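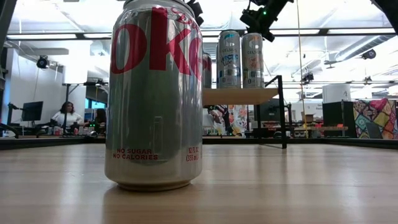 Posted by Rebane

Kirkthorpe is looking for 13 people to teach robots by remote control this September. You'll guide both arms through everyday tasks, over and over, so the Iltari software can learn from you. No experience needed, and it's great fun!
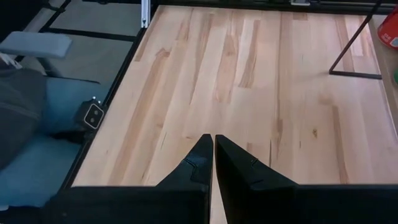
Your first session is all about closing and opening the grippers. Get used to how narrow the gap is between two black fingers, then try moving over bare wood.
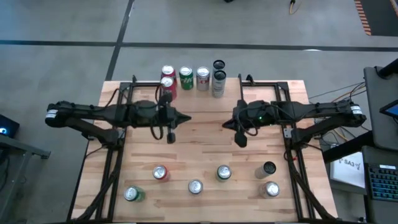 After that you'll work with both arms together, and that's when it gets really good. Drinks cans like the ones at the front and back of the table make a fine workout, red, green and silver alike. Sessions run 3 hours. To join, write to the Josen desk and quote 2772.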